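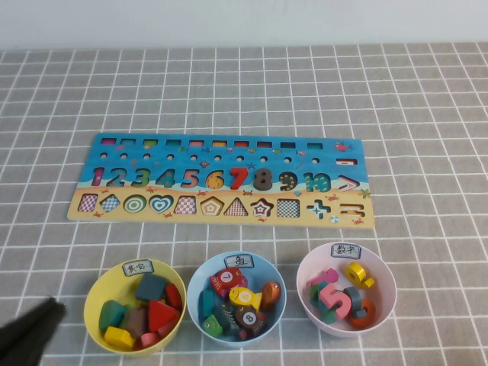
Svitlana Hutsuliak acha que o final de *Kobzar* só funciona se o som da nave morrer antes da imagem, e que do jeito que está o público vai perceber a música entrando e sair do filme. Respondi que testava hoje.

2018-02-18 – sala de montagem, curta *Kobzar*

Bobina 6 remontada. Tirei o plano do corredor vazio e a fala do piloto sobre a estação Isier, que repetia o que já está na abertura. A cena da despressurização ficou mais seca. Falta decidir se mantemos o grito: na versão do roteiro ele vem fora de quadro, na filmada a atriz está de costas e a boca não aparece, dá para usar qualquer um dos takes.

Som: fiz duas versões do final.

- A: zumbido do motor até o corte para preto, música entra no preto.
- B: zumbido cai em fade de 7 segundos, silêncio, depois preto. É a que a Svitlana pediu.

A B é melhor, mas o silêncio expõe o chiado do microfone de lapela. Passei um filtro em 400 Hz e piorou, a voz ficou com som de lata. Voltar ao original e tentar trocar por som ambiente gravado no mesmo cenário. Deve haver material na pasta Hedside, não procurei ainda.

Efeitos: a Wurkis mandou os planos dos meteoros. O segundo está com a luz vindo do lado errado, o sol fica à esquerda na sequência toda. Pedi correção. Cobram 2,000 a mais se mexermos também na trajetória, então a trajetória fica.

Cor: não mexi. O interior da nave continua verde demais no monitor pequeno e certo no grande – calibrar o pequeno antes de alguém tirar conclusão.

Pendências:

- exportar A e B com o mesmo volume, para comparar direito
- conferir a legenda da cena do médico, está adiantada
- perguntar se o festival de maio aceita DCP sem legenda embutida

Projeto salvo no disco de cima, cópia no de baixo. A versão antiga da bobina 6 ficou na pasta "velhos", não apagar.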